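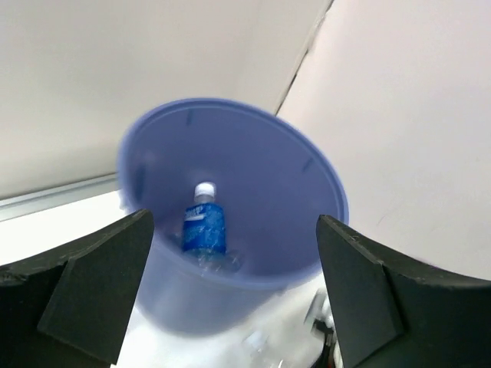 Cup and bottle, week three: what goes in the set and what gets thrown out

The task is a small water bottle and a plastic cup. The bottle goes into the cup, or comes out of it, or the cup gets moved with the bottle inside. Those are the three instructions in the current batch, and each episode carries exactly one of them. I have 1,336 episodes on disk as of this morning and the target is 2,000 before I train anything bigger than a sanity check.

All of it is teleoperated and recorded from the wrist. I dropped the overhead view in May. It made the early policies look better than they were, and it tied everything to one table in one position. With only the wrist view, the model has to find the cup from whatever angle the arm happens to be at, and it has to do it while the fingers cover a good part of both lower corners. The bottle also sits lower than the rim, so from the side there is nothing to see of it except through the wall of the cup. From above and at a tilt you get the cap and the label, and that is the stretch of each episode I care about most.

Notes on the cup

The cup is translucent, which has been more trouble than I expected. Its color shifts with the exposure, pale near the rim and darker down the inner wall, and against an off-white background the rim is a thin line. My first detector (only used for sorting, never for control) kept losing it. I stopped tuning the detector and started sorting by hand, at 17 episodes per sitting, after which my attention goes and I start approving things I shouldn't.

The blue label on the bottle helps a lot. It is the strongest color in view and it survives motion blur. I worry that it helps too much. A policy that learns "go to the saturated blue patch" will score well here and fail on a bottle with the label peeled off, so the next block of episodes uses a bare bottle in the same cup.

Blur

I used to delete blurred frames. Flernmont, the logging tool I wrote last year, had a sharpness threshold and would drop anything under it. This was a bad idea for two reasons. The dropped frames were the ones where the arm was moving, so the action labels got stretched over gaps. And at run time the policy sees blur constantly. I took the filter out in June and re-exported everything from raw. The cup going soft while the fingers stay sharp is normal for a camera that travels with the gripper, and the model should see a lot of it.

What gets rejected

Of the first pass, 461 episodes went back for relabeling or were dropped. The main causes, in order of how often I hit them:

Instruction and behavior don't match. I said "take the bottle out" and then nudged the cup first to get a better angle. These are usable if relabeled.

Hesitation over the rim. If I hover for more than two seconds deciding how to come down, the model learns to hover. Dropped, unless the pause can be trimmed cleanly.

Late start. The recording begins with the fingers already past the rim, so there is no approach. Dropped.

Timestamp drift between camera and joint log. This was a bug in Prustel, the sync script, and is fixed. Older files are corrected with a constant offset, which I checked against finger closing on a handful of episodes per session.

I keep failed grasps if I recover within the same episode. Two slips and a recovery is a good example. Two slips and a reset is a bad one.

Variation

The bottle leans in the cup, and the lean decides which finger path is clear. I was setting it the same way every time without noticing — cap to the left, base to the right. A plot of the first contact point showed it at once: one tight cluster with a few strays. Now I give the cup a quarter turn and let the bottle settle where it likes before each start.

Start poses come from a list Nivirer generates (it is a random sampler with a collision check, nothing more). Lighting is whatever the room gives me, bright and even most of the day. I have very few evening episodes and should fix that before the batch closes.

Still to do

Bare bottle block. Evening block. A second cup, opaque, same height if I can find one. Then a short training run on the Tetteh config with the action chunk length cut in half, evaluated only on start poses that were held out. I'll post the numbers whichever way they go, along with the rejection log in CSV.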